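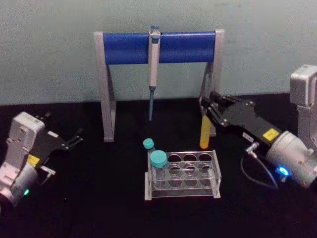 5 Rack Registration and Tube Transfer

Section 5 covers teaching the rack model to the planner, checking the hand-eye transform, and running the first tube transfer in Nandirer. Complete Section 4 (arm pairing and network addresses) before you start. The procedures apply to two-arm benches with a head camera. Single-arm benches use Appendix C.

5.1 Before you begin

You need:
– operator or administrator rights in Nandirer
– a saved bench profile with both arms assigned
– the rack file for the rack in use
– one empty capped tube of each size you intend to transfer

Do not use filled tubes for any step in this section.

CAUTION: Keep hands outside both arm envelopes whenever the planner is in Live mode. A paused plan can resume from the scheduler. Only the Hold state blocks motion commands.

5.2 Load the rack model

1. Open Bench > Fixtures and select Add from file.
2. Choose the rack file. The fixture appears in the tree under Unplaced.
3. Check the row and column counts against the physical rack. If they differ, delete the fixture and load the correct file. Do not edit the counts by hand.
4. Set Material to Clear if the rack is transparent acrylic. This switches pose estimation from depth to edge fitting.
5. Select Place and click the four top corners of the rack in the head camera view, starting at the left rear corner and moving clockwise.
6. Select Refine. The outline snaps to the detected edges.
7. Read the Fit score. Accept a score of 80 or higher. Below 80, repeat from step 5.

Note: Clear racks return reflections along their cut edges, and the fitter can lock onto a reflection in place of the plate. The usual sign is a good Fit score with the outline shifted toward one end panel. Turn on Show residuals before accepting.

Note: Holes in the middle row may be partly hidden by plate edges from the head camera's viewpoint. Their positions are computed from the rack file once the outline is accepted. They are not measured one by one.

5.3 Mark keep-out volumes

Any fixture the arms do not handle must be entered as a keep-out volume. This includes pipette stands, together with any pipette hanging on them.

1. Select Bench > Keep-out > New box.
2. Draw the box around the whole stand, including rear braces and feet.
3. Add a second box for the hanging pipette and extend it down past the tip.
4. Set Padding for each box. The default is 4 mm.
5. Select Commit.

If the rack stands in front of the stand, the padded boxes may overlap the approach path to the rear row. The planner reports this as E-270, Approach blocked. Move the rack forward and repeat Section 5.2. Reducing the padding clears the error but leaves no margin for cable movement at the wrist.

5.4 Check the hand-eye transform

1. Put both arms in Hold, then open Calibration > Hand-eye.
2. Select the right arm and choose Verify. Do not choose Recompute, which overwrites the stored transform.
3. Release Hold. The arm moves through its verification poses at reduced speed.
4. Compare the projected finger outline with the fingers in the camera view. The two should overlap at every pose.
5. Repeat for the left arm.

Dark grippers on a dark work surface give weak contrast. If the outline flickers, raise Exposure in the camera panel to 40 and run Verify again. Return Exposure to Auto afterward, or cap detection will drift.

5.5 Run the first transfer

1. Set the planner to Dry run.
2. Open Tasks > New and choose Transfer tube.
3. Under Source, select the tube in the camera view. Confirm the class label (narrow or wide). The class sets the grip width.
4. Under Target, select an open hole. Holes marked Occupied cannot be selected.
5. Set Arm to Right, and set Idle arm to Park open. The left gripper then stays open and clear of the rack while the right arm works.
6. Select Plan. The path appears as a green line, with any contact segments in orange.
7. Step through the path with the arrow keys. At the pre-insert pose, the rounded end of the tube must be above the top plate of the rack.
8. Switch to Live and select Run.
9. Keep the Hold button within reach until the gripper opens and withdraws.

CAUTION: If Hold is pressed during insertion, the gripper keeps its grip. Do not pull the tube free by hand. Select Recover > Back out, which reverses the last segment of the path.

5.6 Occupancy errors

Occupancy is estimated from the camera and can be wrong. The common cases:

Narrow tube hidden behind a wide one. The rear hole may be reported open. Set it to Occupied in the rack view and tick Lock.

Empty hole reported as occupied. Usually a reflection or a hazy area on a panel. Clean the panel and select Rescan.

Tube held in front of a stand support. The tracker may merge the two outlines and lose the tube's lower end. Select Track > From gripper, which takes the tube pose from the arm joints until insertion.

5.7 Save the profile

1. Select Bench > Save profile as.
2. Enter a name. Existing profiles are overwritten without a prompt.
3. Select Include fixtures and Include locks.
4. Export a copy to the shared drive before changing the camera mount.

Changes in this revision (2026-09-05): Section 5.3 rewritten, H. Trương. Track > From gripper added to Section 5.6, R. Osman.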